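Switched my wallet over to cash for groceries in May and kept notes. Posting them in one go.

Rules were simple. Take out a fixed amount on the first, no card in the store, no topping up before the month ends.
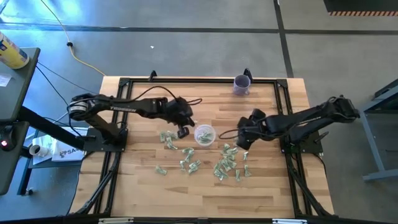
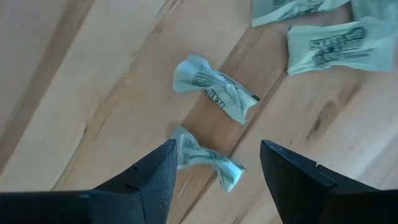

Wood grain in both. Crumpled green paper in the second.

The amount was $268. I got that by going through three months of Endier statements and taking the lowest one. I wanted it to be a bit tight.

Week one I spent too much. I did a big shop at Babalola on the first evening and bought things like I was still paying by card. Two kinds of olives. A jar of tahini I already had at home.

Week two I started writing the list in the order of the aisles. It saved me walking back past the snacks. If you try one thing from this thread, try that.

Prices I had never looked at before: dried beans, bouillon, store-brand oats. I now know all three. Oats at Helitz are cheaper than at Babalola, but eggs go the other way, so I ended up splitting the trip.

Coins are a pain. I put them in a mug by the door and by the end there was $8 in it, mostly quarters. I counted it as food money and bought onions, rice and a cabbage.

Self-checkout is out at both stores if you only have cash. Figure on a longer line. The worst was around 30 minutes at Helitz right after 5 p.m. I go before 10 in the morning now.

I used Weven to log receipts. It reads the totals fine but it puts dish soap under "food" every time, and I had to fix that by hand.

Someone asked about online orders. I didn't place any. Delivery fees would have eaten the budget, and you can't hand over cash for most of them anyway.

Meals out came from a separate pot, so this isn't my whole food spending. I'd put that up front if I were starting the thread again.

End of month: $47 left. I had expected to run out. Most of the difference was drinks and bread going stale, which I used to rebuy without thinking.

Doing it again next month with the same amount. The leftover goes toward a bigger bag of rice and a decent knife sharpener.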